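4. Recording practice runs with the hand-held gripper

This section is for club members who have finished Section 3 and have a gripper checked out in their name. It covers the bag task, the second of the three Grasness tasks. Read it all the way through once before you start. A full session is 50 runs and takes most of a club meeting.

4.1 Before you begin

1. Sign the gripper out on the sheet by the door. Write the battery number next to your name.
2. Check that both fingers are seated. Push each one sideways with your thumb. If it rocks, tighten the screws with the small hex key and check again.
3. Wipe the lens with the gray cloth. Paper towels scratch it.
4. Turn the gripper on and wait for the steady light. A slow blink means the card is missing or full.
5. Open Yaman on the club laptop and start a new session. Choose "Bag" from the task list and type your initials.

Note: Yaman will let you start a session with less than 8 GB free on the card, but it will stop recording partway through. Clear the card first. Copy the old files to the shared drive before you delete anything.

4.2 Setting up the table

1. Clear the table of everything that is not part of the task. Phones, drinks and sleeves all end up in the recording.
2. Set the round green container down toward the far side of the table.
3. Lay the bag on the table and let it fall however it falls. Do not smooth it flat.
4. Hold the gripper in your starting position with the fingers fully open, pointed at the container. The preview should show both fingertips, bare table between them, and at least the lower rim of the container.

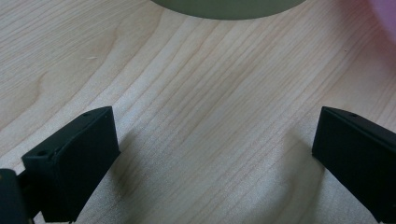
5. Set the width in Yaman. Open the fingers as far as they go, press "Set open," then squeeze until they touch and press "Set closed." Do this once per session and again if you change fingers.
6. Check the light. The overhead lights on both sides should be on and the blinds down. If the wood grain washes out to white in the preview, turn off the row nearest the window.

Caution: Keep your free hand away from the fingers while you set the width. The spring closes them hard enough to pinch skin.

4.3 Recording a run

1. Hold the starting position and press the trigger button once. Wait for the beep.
2. Count to two before you move. The first second of every file gets trimmed.
3. Move in at a steady pace with the fingers open. Aim for a part of the bag where the plastic is already bunched up a little. Flat film slides out from between the tips.
4. Lower the tips until they press lightly into the bag, then squeeze slowly. Thin plastic gathers toward the middle as the tips come together.
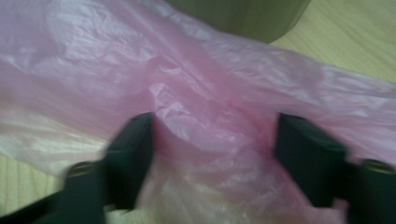 5. Once you have a firm hold, lift the bag clear of the table, carry it over the container and lower it in.
6. Open the fingers all the way, back off to the starting position, and press the button again to stop.
7. Mark the run in Yaman as Good, Redo or Fail before you start the next one.

Use Fail for a run where you did the task properly and the bag slipped anyway. Keep these. Use Redo when something outside the task went wrong, such as a late beep or a person bumping the table. Redo files are deleted at the end of the session.

Note: If you miss the first grab, you may try once more in the same run. After a second miss, put the gripper back in the starting position and mark a Fail.

4.4 Common problems

The bag sticks to a fingertip. This is static, and it is worse in winter. Touch the metal table leg with the gripper off, then wipe the fingertips with a damp cloth and let them dry.

Tracking lost. You moved too fast or covered the lens with the bag. Slow down on the lift. If you get this message more than twice in a row, restart Yaman and set the width again.

Width reads above 100 percent. The fingers were not fully open when you pressed "Set open." Repeat step 5 of 4.2.

Beep but no file. Pull the card, put it back in, and restart the gripper.

4.5 Ending the session

1. Press "Close session" and wait for the file check. Do not pull the card during the check.
2. Copy the session folder to the shared drive under Derkitz, then your initials.
3. Put the battery on the charger if it reads under 70 percent.
4. Return the gripper to its case with the fingers closed - the lid does not fit otherwise.
5. Add your Good and Fail totals to the team sheet.

The team needs 162 Good runs on the bag task before we train on the Marik arm. Questions about the sheet or the upload go to Dilek Eren. Continue with Section 5, Checking Your Files.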